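Grondo issues service schedule for two-arm robot, with setup checked in simulation first

Cairns, 19 April 2023

Grondo has published the setup and service schedule for the two-arm robot at its Pusamholm site. The document covers mounting, calibration, gripper care and repair, and is free to download from the company's website.

Under the schedule, any change to the cell is first tried on a simulated copy of the robot. Technicians load the new layout, move both arms through their travel and save the joint limits before touching the machine itself. The simulation software, Kekutberg, is maintained by Grondo's own staff.

Gripper fingers are inspected every 30 hours of operation and replaced in pairs. Wrist fasteners are checked at 66 hours. After 200 hours the robot is taken out of service for one shift so that the joint housings can be opened, cleaned and greased. A full recalibration follows, using 8 reference poses for each arm.

The schedule also deals with faults. If an arm stops short of a saved pose, the technician repeats the move at low speed with the gripper empty, then compares the joint readings with those from the simulation. A difference at the wrist means the wrist unit is exchanged as a complete part. Worn units go back to the Cairns workshop for rebuilding.

A revised edition with torque tables will be issued in August. Service questions can be sent to the Grondo support desk through the contact form on the website. 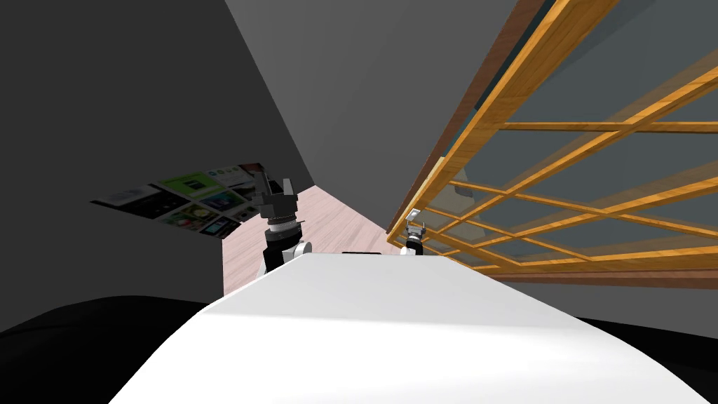
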